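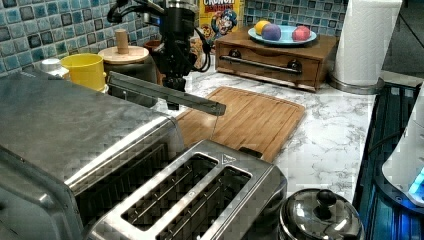 Is the Jalar kitchen arm kit worth it for a small teaching kitchen?

Posted by orkley_mom, 13/12/2022

Hi all! I help run the cooking room at a community center in Orkley, and we've been offered a Jalar arm on a monthly plan through Civden (they do the setup and the service visits). The rep was lovely, but I came home with more questions than I went with. Our counter is crowded and I don't want to clear it every time. Can it open an appliance door, or is it only good for picking up small things? And is the service plan worth paying for, or should we buy the kit outright and muddle through? Any experience at all would be a help, even the grumpy kind.

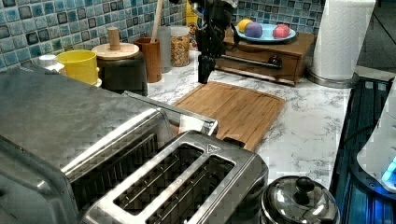
countertop_carl

We've had ours since May, so take this as one person's view. Crowded is fine as long as things stay more or less where they were when it was set up. Ours came with 10 practice tasks, and doors were the ones that took patience. It needs a handle it can get its fingers around, and a clear path for the door to swing down. I moved our cutting board twice before I was happy (and then moved it back, of course). Get the service plan for the first year, at least! We pay 77 dollars a month and I've called them more than I'd like to admit.

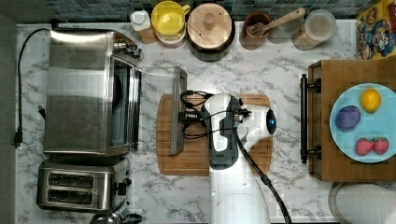 abou_jaoude_repairs

I'd go the other way and buy it. The plan adds up quickly, and most of what goes wrong is a cable that wants tidying or a gripper pad that wants replacing. Pads are cheap. Do ask Civden in writing what a visit costs without the plan, though, as we were quoted 200 and that stung a bit.

countertop_carl

Fair point on the pads, I should have said that.
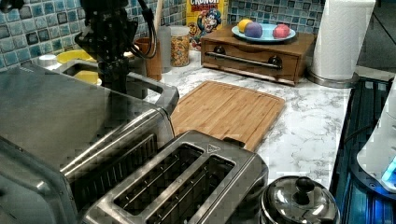
Can we try it with our own appliances before we sign anything?

Ask Civden for a trial visit. They brought an arm to us for an afternoon and let us pick the tasks, and the deposit came off the first bill.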